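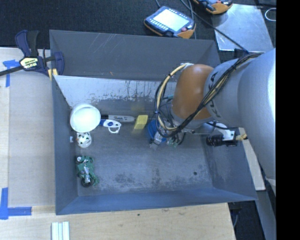 Who Speaks for the River?

Imagine you live in a small town called Ondlow, and a river called the Parnach runs right past the end of your street. Your grandmother fished in it, and her grandmother did too, and on hot days in May (it can get surprisingly hot in May) you and your friends wade in up to your knees and look for crayfish under the stones.

Now imagine that a company would like to build a big dam upstream. The dam would make electricity, and people do need electricity, so it isn't a silly idea. But a dam changes a river quite a lot. The water behind it gets deep and still, and the water below it can get low and warm, and the fish that swim up every year to lay their eggs may find a wall in their way. So who gets to say yes or no?

In many places, the company has to ask for permission first. The paper that gives permission is called a permit. Before anyone signs it, scientists are often asked to write a long report about what the dam might do to the water, the animals, the plants and the people nearby. Grown-ups call this an environmental impact assessment, and you are welcome to call it "the big report," because it really is big! The one for the Parnach came to 2,000 pages, with maps that unfold and unfold until they cover the kitchen table.

After the big report comes a part that I like very much, which is the public hearing. A hearing is a meeting where people take turns talking and the people in charge have to listen. At the Ondlow hearing, which was on a Monday evening in the school gym, more than 100 people came. A farmer talked about watering her cows. A man who works for the power company talked about keeping lights on in winter. Two sisters, nine and eleven years old, read a letter about crayfish. Children can often write letters to a hearing, by the way, even if they are too shy to stand up and read them out loud (I would have been).

Sometimes people think the permit was given unfairly. Maybe the report left out something important, like the wetland at Arnaud where the herons nest. Then they can go to court and ask a judge to look at it. The judge doesn't decide whether dams are good or bad. The judge checks whether everybody followed the rules, and if they didn't, part of the work may have to be done over again.

Going to court costs money, and so neighbors often join together in a group. In the next valley, a group called Friends of Skusano raised 3,000 dollars by selling soup and old books, and it took them the whole winter. That paid for a water scientist to read the report and explain the hard bits.

Some words to know

Permit: a paper that says you are allowed to do something.
Hearing: a meeting where people can say what they think.
Wetland: soggy ground where water stands for all or part of the year.
Upstream: toward the place where the river begins.

Something to try

Find out the name of the river, creek or lake closest to your home. Ask somebody older what it was like when they were your age, and draw two pictures, one for then and one for now.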